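Driltuvitz (robot arm)

Driltuvitz is a home-built tabletop robot arm that picks up small household items and places them in an open box, or takes them out and sets them on a table. It was put together over several months in an apartment and at Villus, a shared workshop where the larger parts were cut and drilled. The arm is controlled by a set of scripts called Rimer, and its movements are learned from recordings made by a person holding a gripper. The plans were first posted on October 26, 2025.

Name

The name belonged to an earlier project, a motorized drill stand that was never finished. The base plate and two of its motors went into the arm, and the name was kept because it was already written on the parts bins. Early notes spell it Driltuwitz.

Design

The arm has six joints and a reach of 303 mm beyond the edge of its base. The lower two joints use the motors from the drill stand, which are heavier than the job needs and make up most of the weight. The upper joints use small servos bought as a lot. The links between them are square aluminum tube, cut at Villus and joined with printed brackets.

Power comes from a bench supply. The joints are driven by a board called the Najjar, laid out for this project, with a fuse on each output and a single stop button on a long cable. The first version of the board had the connectors for joints four and five swapped on the printed legend. Boards from that batch are still usable if the labels are ignored, and the assembly notes carry a warning on the first page.

The two fingers at the end of the arm close in parallel. Their spacing and pad length were adjusted to be near those of the hand-held grippers used for recording, so that a grasp made by hand would not have to be changed much for the arm. The finger pads are the most often replaced part. Soft pads hold smooth caps better but tear on cardboard edges, and the current ones are a compromise that is glued on over a strip of cloth tape.

Recording

Rimer does not contain a model of any particular object. It depends on demonstrations, in which a person does the task with a gripper held in the hand while a camera on the gripper records. Two grippers can be used at once, for example when one side has to steady an item while the other lets go. The hand-held grippers are ready-made and were not part of the build.

Most of the recording was done at home. The balcony was used for sessions with a cardboard box as the container, first with the box at floor level. Working over a box means reaching down past its walls, and the two grippers often come close to each other above the opening. 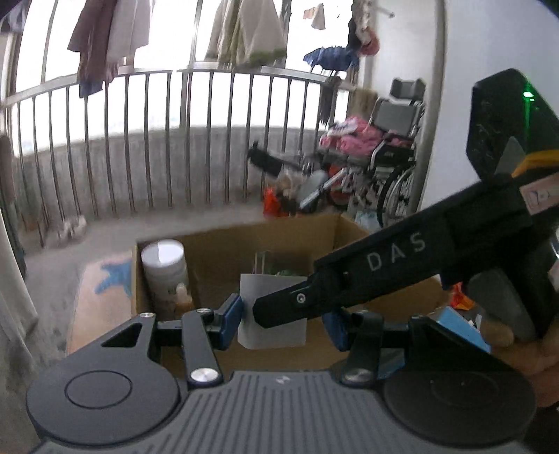 Samer Shboul has argued in the project's discussion pages that box tasks should be recorded separately from table tasks, on the grounds that the walls force the wrist into angles that never come up on a flat surface. He would have the two sets trained apart and joined later, and he considers the mixed set a shortcut that makes the arm timid near an edge. The maintainers tried the split in April and found the results too close to call. Both options remain in Rimer, with the mixed set as the default.

A total of 1,003 demonstrations were recorded. Of these, 111 were set aside, mostly for dropped items or a thumb over the lens. The rest are sorted by task, with 300 kept in a folder named "first try" that new users are told to start from. The folder is small enough to train on overnight with an ordinary desktop computer.

Lighting is the main source of trouble in the balcony recordings. The opening above the wall is much brighter than the floor, and the camera exposure shifts when the gripper tilts up. Rimer includes a step that evens out brightness from one moment to the next – it helps with slow changes and does little for sudden ones. Later sessions were planned for overcast mornings, though the schedule was not always kept.

Objects and table setup

The notes ask for things already in the house in place of test blocks. Bottles, jars, tubes and small electronics are all suitable, provided they are closed and unbroken. Clear glass is included on purpose, as it is hard for the camera to separate from what lies behind it. Flat objects such as cases and cards are the slowest to pick up and are usually left until the arm can handle a bottle reliably.

For table sessions the items are spread out with the open box behind them. No fixed layout is used, and the person recording is asked to move things between runs. A patterned tabletop is allowed. One of the tables used has a sky printed on it, with clouds and a bird, and a fair number of the recordings were made there.

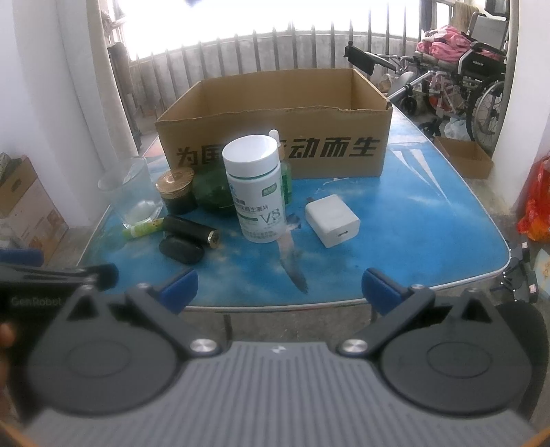

Runs are kept short, with one item moved per recording where possible. Longer runs were tried, but a single slip near the end spoiled the whole file, and cutting them up by hand took more time than recording again. The file name gives the item, the direction of travel and the initials of the person holding the gripper.

Performance

The arm handles bottles with screw caps well when they stand upright, and is less dependable with anything lying on its side. Round items can roll away from the fingers as they close. Lids with ridges are easier than smooth ones. The arm moves slowly by design, and the joint speed limit is set in the board's firmware, where Rimer cannot change it.

Known problems include play in the third joint, which grows as the printed bracket wears, and a tendency to press down too hard when placing items in a box with a soft bottom. A metal bracket has been drawn for the joint and can be cut on the workshop's band saw. No fix has been released for the second problem.

Variants

A lighter version with four joints, called Driltuvitz Short, shares the board and the fingers. It cannot tilt its wrist and is limited to items on a flat table. Demonstrations recorded for the full arm have to be filtered before they can be used with it, and the filter script is kept in the same folder as the plans.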